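Fletville shape-sorter set, data card

Contents: 221 episodes of a single black arm with a gripper, handling red blocks at a green board. Recorded at Irnstead.
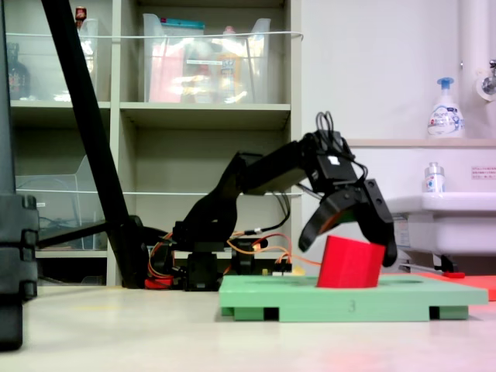 Each episode is one attempt. Failed attempts are kept - 23 in all - and flagged in the index.
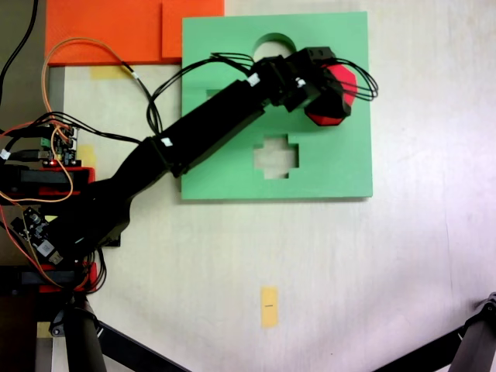 Harb Manipulation Group

Joint positions and gripper commands are logged with the video. Split by session, never by episode.

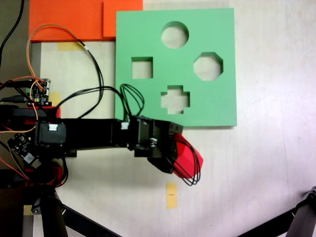 Known gaps: one arm, one site. Corrections to Kimie Mizuno.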